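Section 3. Planning and Budgeting for a Drarko Arm Cell

3.1 Before you order

Read this section before raising a purchase order. It covers the arm, the gripper, the wrist camera and the simulation seat. Mains supply and guarding are covered in Section 4.

Note: Prices are held in the Haverford price list, not in this manual. Ask for the list dated Jul 17, 2026 or later. Earlier lists leave out the wrist camera bracket.

3.2 Work out what the arm must handle

1. List every object the arm will pick up. Give the weight, the widest grip point and the surface finish of each.
2. Mark any object with a handle, a lip or an open top. These need more approach angles and may call for the long-finger kit.
3. Measure the distance from the planned base position to the furthest pick point. The standard arm reaches 527 mm. The extended arm reaches 1798 mm and needs the floor plate.
4. Add the weight of the gripper to the weight of the heaviest object. Compare the total with the load table in Appendix B.
5. Enter the results on Form P2.

Caution: Do not size the arm on the object weight alone. Orders placed this way cannot be changed once the base has been drilled.

3.3 Draw up the budget

1. Enter the arm, controller and gripper as separate lines. They carry different warranty periods.
2. Enter one set of spare finger pads for each gripper.
3. Allow 27 hours of fitter time for a single cell. Cells with a floor plate need a site visit first, charged separately.
4. Enter the Givo simulation seat as a yearly cost. It renews each March whatever the start date.
5. Enter operator training per person.
6. Send the completed sheet to Kimie Okabe in Sales Support for checking.

Note: A seat may be moved from one computer to another. It may not be used on two computers at the same time.

3.4 Try the layout in simulation

Run the layout in Givo before fixing the order. A change of gripper at this stage costs nothing.

1. Load the room model nearest to your site. Kitchen and workshop models are supplied.
2. Place the objects from Form P2.
3. Open the wrist view and run the pick task.
4. Check how much of the view is taken up by the gripper. If the object is hidden during the approach, price the offset bracket (Eteo type 2).
5. Repeat with the object tilted.
6. Save the run and attach it to the order. 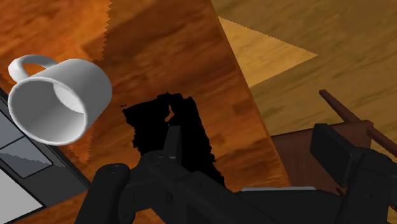 Figure 3-2. Simulated wrist view with mug. The gripper fills the lower part of the view.

Note: Jagged edges on surfaces and shadows come from the render setting. Set render quality to 70 or above before judging fine clearances. Higher settings need a separate graphics card, to be entered under computer equipment.

Caution: Simulation does not replace the load check in 3.2. Object weights in the supplied models are default values.

3.5 Approval

Orders with a floor plate must be signed by the site engineer and the budget holder. Orders without one need the budget holder only. For lead times, contact Jalen Mbeki at the Haverford office and quote the Form P2 number.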